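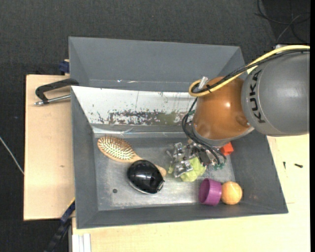
Clifford Chisholm still writes his arrangements in pencil

By the time I find the right door in Prinstead, Clifford Chisholm has already made the tea and started on a second cookie. He waves me to the chair by the upright, moves a stack of manuscript paper off it, thinks again, and moves it back so that I end up on the piano bench instead. "You can play if you get bored," he tells me. "People do."

Chisholm arranges piano music for players who are somewhere in the middle, past the beginner books and not yet ready for the big concert pieces. If you took lessons as an adult there is a fair chance one of his folk song settings has been on your stand, probably with a coffee ring on it. His new collection, Gromden Evenings, came out last August, and it is the first he has put out as a download as well as on paper.

"I held off for years," he says. "I like a book that stays open because you broke its back in the right place. But I kept getting letters from people who lived a long way from a music store, and they wanted one tune, just the one, and I was telling them to buy the whole volume and wait for the mail. That began to feel a bit rude."

The title piece runs to 70 measures and took him most of a winter. Gromden is the village where his grandmother lived, and he remembers her playing hymns there with the windows open, very slowly, with a lot of pedal. He wanted the left hand to have that same blurry sound without asking anyone to stretch a tenth. "My own hands are small, so I have always cheated," he says, and then he turns around, leans across me and shows me how, rolling the chord from the bottom and letting the thumb come in a little late. It is lovely, and I make him do it again.

We get onto the subject of fingering, and we stay there for quite some time. Chisholm prints very few finger numbers, and he has been scolded for it by teachers. He does mark the places where a wrong choice will leave you stranded two beats later — a turn, say, or a run that crosses under — and beyond that he would like people to work it out for themselves. "Write it in, rub it out, write it in again. I do all mine in pencil. My copyist at Dilteo gets these gray smudgy pages and never complains, bless her."

Dilteo is the small publisher that has handled his work from the start. The new book is number 2282 in its catalog, a fact he knows by heart and seems rather pleased with. The download edition comes as a PDF with MIDI files of each piece, which he was doubtful about until he tried slowing one down to practice along with it. Now he recommends it, with the warning that the computer has no idea how to breathe at the end of a phrase.

Before I go I ask what is next, and he pulls a folder from under the bench. It is a set of duets for one piano, built around an old tune called Carrier that his father used to whistle on the stairs. There are still two he can't get to end properly. He plays me the top part of one, I fumble along underneath, and we fall apart at the repeat.

"Again from the pickup," he says.

January 17, 2026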